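The left finger let go again

Third time in July, so I am writing it down properly. The left finger on our gripper stopped holding pressure in the middle of a run and the block went on the floor. The arm carried on to the drop point, opened, closed, and logged a success.

The task is simple sorting. Pick a block, move it over a bin, release. We run it in sets of 43 picks on the arm we call Nonport, and the soft fingers had been fine on it since spring. The first failure came at pick 18 and I blamed the block. The second I blamed on myself, since I had changed the grip width the night before and had not written it down anywhere.

This time nothing had changed. I stopped the arm, put the log up next to the wrist video and went through it slowly. Both fingers close, the block comes up straight, then it starts to tilt left during the swing. By the time the wrist is over the bins there is nothing between the fingers.

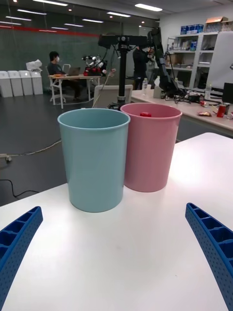

The cause was a mounting screw. It had backed out far enough for the finger to rock at its base. With the gripper still, you could push on it and feel nothing wrong. Under load during a fast move it opened a small gap, and that was enough. I found it by holding the finger and twisting, which I should have done the first time.

The screw is the easy part. I put in a new one with thread locker and marked it with paint so I can see if it turns. What bothers me more is the log. Clindamance, our control script, calls a pick good if the gripper reaches its closed position before the lift. It never checks again after that. So every dropped block was a success on paper, and I now have 2,000 picks from this finger set that I can't fully trust.

I added a second check just before release. If the fingers have closed past the block width, the arm stops and waits for someone to clear it. It has stopped 5 times since, and two of those were false alarms on the smallest blocks, so the threshold still needs work.

Going through the old video is next. I'll start with the July runs and work back.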